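Module: Food and Society, second-year project
Author: Nesma Bouzid

# Do "reusable" takeaway tubs get reused?

## Why I picked this

Flavora, the lunch counter on Stomgate, changed its packaging in October. The old foil trays went and plastic tubs came in, with a sticker on the till saying customers could "keep it, wash it, love it". The price of a hot lunch went up at the same time. I wanted to know if the claim behind the sticker stood up, as I had my doubts from the start and I think it is fairer to say so here than to hide it in the limitations.

"Reusable" is a slippery word. Nearly anything can be used again if you are stubborn enough. My mum has a margarine tub full of buttons that is older than I am, and no one sold it to her as a green product. What matters is how many times a tub has to be used before it beats the throwaway thing it replaced, and whether ordinary people get anywhere near that number.

## What the company says

Flavora's supplier is a firm called Morsy. Its leaflet says that 3,662 tubs were "given a second life" in Ferkley last year. I emailed to ask how this was worked out. The reply, which took 2 weeks, said the number came from "customer feedback and sales modelling". I wrote back asking how many customers had been asked and got no answer.

I don't think the figure should be used for anything. A tub that goes in a cupboard has not had a second life. It might be waiting for one, but so might the carrier bags under everyone's sink. The leaflet also never says what the second use was, or if there was a third.

## What I did

I handed out a one-page form outside the Stomgate shop over two lunchtimes and got 37 back. The form asked what people did with their last tub, what they had used it for since, and whether they still had it. I also asked four people to talk to me for longer, and I kept my own tubs from the start of term to see what became of them.

I left out any question using the words "environment" or "green". My tutor suggested adding one and I decided against it. People give kinder answers about themselves when they know what you are fishing for.

![]()

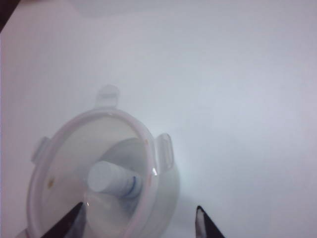
*Figure 1. A milky, see-through plastic tub with a thick rounded rim.*

## What people told me

Most people said they had kept the last tub. Far fewer could name anything they had used it for. The common answers were leftovers, packed lunches and "bits", and several forms had the second question left blank after a confident tick on the first. I have treated the blanks as unknown and have not counted them as a no, although I suspect that is what many of them mean.

The longer talks were more useful. One woman said she kept every tub until the cupboard would not shut and then put the whole lot out for recycling on a Monday. She thought of this as reusing them. A man who works near the shop takes his own to be refilled, but said he had been turned away once because the staff were not sure it was allowed. The others both complained about lids. Lids go missing or stop fitting, and a tub without one is not much good for soup.

My own record is nothing to boast about. I used one for rice, one for screws, and the rest are stacked on top of the fridge.

## Is it better than foil?

I can't say, and I don't think Morsy can either. To answer it properly you would need the weight of each container, what it is made from, how far it travelled and how it was washed. Hot water is left out of the leaflet completely. The two published comparisons I read disagreed with each other, mainly because they made different guesses about washing up.

## Problems with this project

The sample is small and it was taken at lunchtime outside one shop, so it leans towards office workers. People were answering from memory. I also only asked those who stopped, and people in a hurry may treat their tubs differently - I would guess worse, but that is a guess.

## What I would ask for

If Flavora wants to keep the sticker, it should let people bring tubs back for a refill and tell all its staff that this is fine. It could sell spare lids as well. Morsy should publish how it got its number or take it off the leaflet. I have sent a copy of this section to the shop manager and will add any reply as an appendix.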